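Why Small Libraries Lose Books
Speaker notes - Lindsay Merrick, September 14, 2023

Start with the shelf check. Kerslake branch, 2,720 titles in adult nonfiction. We looked for every one of them over two weeks. 362 were not where the catalog said they were.

Pause here. Ask for a show of hands: who has done a full shelf check in the last five years?

Most of the 362 were not stolen. They were misfiled, usually within one bay of the right spot. A book put back two shelves down is as good as gone to a reader who has the call number and ten minutes.

Mention Bilal Smadi's numbers from the Tusance branch. He found the same pattern, but worse in the oversize section. Tall books get laid flat on top of other books and the labels face the wall. 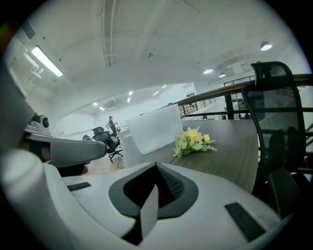
Next point is labels. The old ones were typed in small print and have faded. We replaced 1,136 of them, starting with cooking and travel, where the most reshelving happens. Large type, author's first three letters on a second line. Don't go into the printer problems unless somebody asks.

Then the return cart. Readers should leave books on the cart and let staff put them back. The sign used to say "Please do not reshelve" and people ignored it. Elżbieta Zawadzka changed it to "Leave books here" with an arrow - much better.

Cost slide. 40 staff hours for the check, plus label stock. Say plainly that we did not replace any lost titles out of this budget.

Last: the second check is in November. Offer to send the worksheet. Questions, then hand over to Tipene Ashby.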